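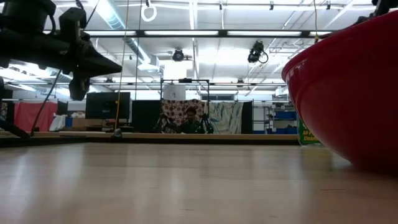

1/ Notes on keeping a light wooden tabletop usable in a shared lab room. I look after the work surfaces at Andgate and the same questions come up every May when new people arrive, so they are going in one thread.

2/ First problem: we have no record of what the tops are coated with. The supplier (Galach) changed finishes partway through the order and the paperwork lists only "clear, satin." Treat it as the weaker option until proven otherwise.

3/ Test on the underside. Put down a drop of water, cover it with a glass, wait 17 minutes, wipe. No mark means a film finish in decent shape. A pale ring means oil or wax, or a film that has worn thin. Ours gave both results on different tables.

4/ Daily cleaning is a damp microfiber cloth, wiped with the grain, then a dry one. That removes nearly everything that lands on a bench where people handle bowls and boxes all day.

5/ All-purpose cleaner is for grease and tape residue only. Spray the cloth, never the table. Then wipe again with plain water. Residue from the cleaner dries to a thin film and you will see it as streaks the moment the overhead lights are on.

6/ On streaks: honey-colored wood under overhead lights shows broad soft reflections even when it is perfectly clean. People see the bright patch and scrub it. Move your head. If the patch moves with you, it is a light. If it stays put, it is dirt.

7/ Leave the cleaner standing upright toward the shelving side, behind whatever else is out. It gets used if people can see the label. When we kept it in a cabinet, one container lasted most of a year and the tables looked like it.

8/ Bowls. A big glossy bowl with a wide rim and a narrow base puts all its weight on a small footprint. Any grit under the base becomes a grinding compound when someone slides it. Lift with both hands on the rim, wipe the spot, put it down.

9/ I did get out a loupe for this. The worst table had fine curved scratches in exactly one area, on the right, where a bowl normally lives. The rest of the surface was nearly clean.

10/ Strong colors are also worth a thought. Red against pale wood is easy to find and easy to keep off the floor. A previous beige set from Flirkitz was knocked over more often than I would like to admit.

11/ The raised board along the back edge is a good feature and a dust trap. Anything that rolls stops there, and so do crumbs. Run a folded cloth edge along the joint. A soft brush works too. Compressed air just moves the problem to the people seated behind.

12/ Ceiling-hung cables: wipe them top down, dry cloth, before the table gets done. Dust on a hanging cable ends up on the tabletop within the hour otherwise. Support the lower end with your other hand so it doesn't swing. A swinging end will dent soft wood.

13/ Dents: damp cloth over the dent, iron on low through the cloth, a few seconds at a time. Raw or oiled wood only. On a film finish you will turn a dent into a white blotch - ask me how I know.

14/ Sanding. For an oiled top I stop at 300 grit, or whatever the nearest disc in the drawer is. Going finer closes the surface and the oil sits on top. Feather out well past the scratch or you will see a bright rectangle from across the room.

15/ For re-oiling we use Brekke. Thin coat, wait, wipe everything off, then wipe again when you think you are finished. Lay the used rags flat outdoors to dry. Do not ball them up in the trash. Oily rags can self-heat and ignite.

16/ Cost so far: 148 for oil, cloths and discs. The quote to replace the tops was 2,739. I will keep wiping.

17/ Someone asked about covering the whole thing with a mat. Mats trap grit and moisture underneath, and the wood beneath ages at a different rate from the wood beside it. A small one under the bowl is fine if you lift it when you clean.

18/ Open item: I still haven't identified the film finish on the newer tops. Alcohol on a hidden spot softens shellac and some lacquers and did nothing to ours. Next I'm trying a dab of acetone on the underside of the worst one. Will add the result below.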